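June 2018, bench notes, fare tracker

Back at it after a week away. Tsegereda Mamo asked me to write down what I changed in the Kivon award search script before I forget, so this is that, plus some grumbling.

Kivon now caches each route overnight. Old run was 4000 lookups, new one is 391, and the results matched on every route I spot checked. 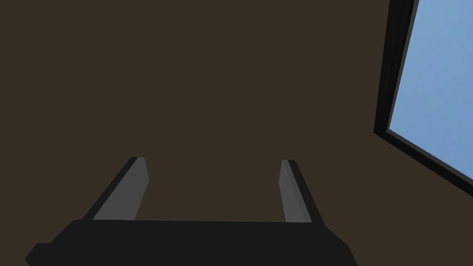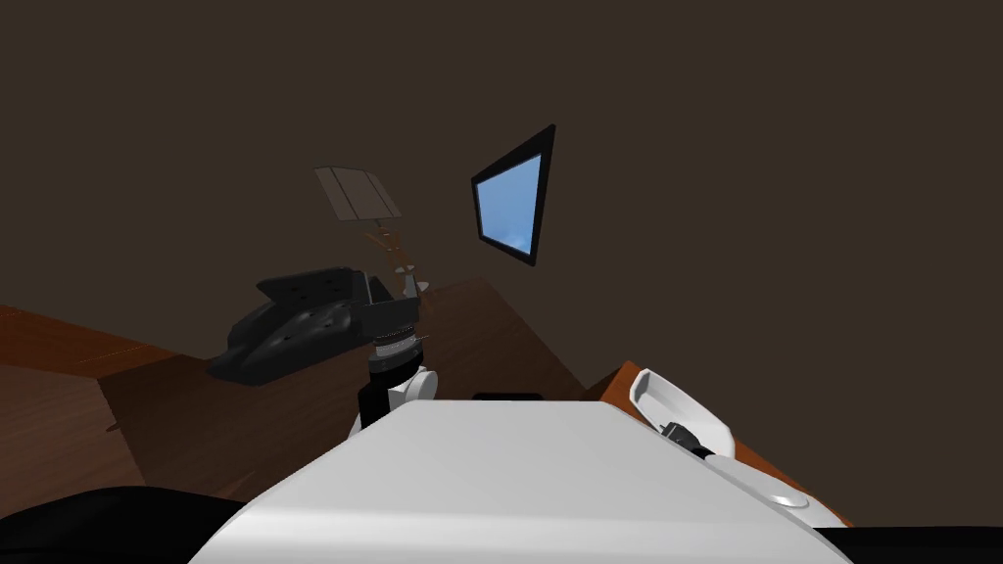
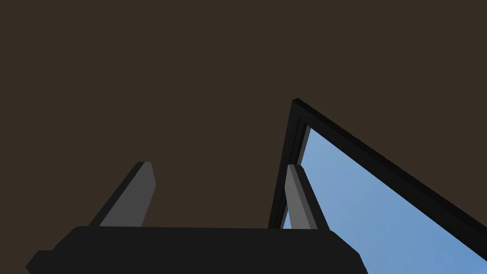 Pirketti miles, one-way business

The chart we typed in last winter is stale. Pirketti quietly moved the short hop band up by 1000 miles, so our "cheapest seat" column has been wrong for I don't know how long. Fixed in the sheet and in the script - please don't paste the old tab back over it!

Taxes still come out weird on anything connecting through a second carrier. I think we add the departure fee twice. Left a note in the code, didn't touch it.

Carretero card transfers

Transfers go in blocks of 500 and the script was happily suggesting odd amounts (my fault, I rounded down). Now it rounds up. Test transfer on my own account is still pending, so don't trust the "instant" label yet.

To do

Ask Kaswood if their seat map feed shows the lie-flat cabins separately. Last reply was vague.
Rerun the holiday routes in September when the winter schedule loads.
Tsegereda wants alerts by text message too - maybe, if the email ones behave first.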